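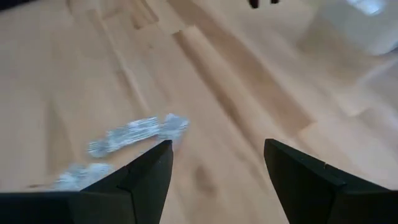
Home | Course overview | Notes | Assignments | Office hours | Log in

Week 7 notes: collecting your own examples

Hi all, Špela Zupan here again. These notes go with the second half of the lecture, where I talked too fast and skipped two slides. If you were in the May lab group you've heard some of this already, so skim to the part on blur, which I've rewritten.

So far we've treated the training set as something you download. From this week on you make it yourselves, with the wrist camera on, in an ordinary room with an ordinary floor. Your team picks one small household job (tidying something off the floor is the popular one, and it's harder than it sounds!) and records people doing it through the gripper. Each attempt from start to finish is one episode. Each episode is a long string of pictures plus, for each picture, where the gripper was and how far open the fingers were.

The shared set from the Lemmont apartment has 235 episodes in it. I threw out a bunch more before you ever saw them, and I'll say which kinds further down.

What the camera gets to see

The wrist camera sees the fingers all the time and everything else some of the time. Students always want to crop the fingers out. Please don't! They're the best clue the model has about where it is compared to the thing it wants to pick up. In the still I put on this page the fingers are sharp and the floor is all streaks, and that makes sense once you think about it: the camera and the fingers ride along together, so relative to each other they hardly move, and the room does the sliding.

Look at the crumpled white and pale blue stuff by the left fingertip too. I'd call it plastic or thin packaging, but I wouldn't swear to it from that one picture, and neither should your label. If your notes field says "plastic bag" and the next person writes "wrapper" for the same object, you've taught the model a difference that doesn't exist. Agree on a plain word as a team before you start. "Crumpled packaging" is fine. Write it on the sheet and stick to it.

About blur

Three people asked me last week if they should delete blurry frames. Short answer, no. Longer answer: a robot running your policy is going to move, and when it moves it's going to see streaks, and if it only ever learned from crisp pictures it has no idea what to do with those. What I do want you to fix is blur that comes from rushing. Swing your arm a bit slower than feels natural on the approach, slow down again before you close the fingers, and turn on a lamp if the room is dim (a darker room usually means a longer exposure, so more smear).

Keep the blurry frames inside a good episode. Drop the whole episode if the target is unreadable right through the approach and the grasp. Those were most of what I threw out of Lemmont, along with episodes where the clock on the gripper log had drifted away from the clock on the video. The second kind looks perfect when you play it back and wrecks your training run, so check the offset first.

Mess is good, within reason

Don't clear the floor down to bare boards with one lonely object in the middle. Leave the furniture where it lives, let things poke in at the top of the picture, pick a floor with stripes or odd-colored planks if you have one. Team Balogh did all of their 159 practice episodes on one gray mat last year – lovely clean data – and their model fell apart the first time it met a rug. They've let me tell this story every year since, bless them.

Change one thing between batches: where the object lies, how it's folded or bunched, which direction you come from. Soft crinkly things need extra variety because they never land in the same shape twice. Move your starting position as well, and record some recoveries, where you miss, back off and try again. A recovery is a good episode. Mark it R.

For the assignment

Upload to the Imness folder, one subfolder per batch, with your word list in a text file next to it. Trim the ends so you don't have ages of nothing before the arm moves. The upload script chokes on anything over 3,000 frames in one episode, so if you go past that, split it at a pause and note the split.

Wanell spare fingers are in the second drawer. Sign them out, please, I'm down to my last pair.

Next week we plot the gripper opening over time and look for the odd ones, so bring a batch you don't mind being picked on.

Back to top | Contact the course staff | © Course notes, Š. Zupan

This site uses cookies to keep you logged in. Accept | Settings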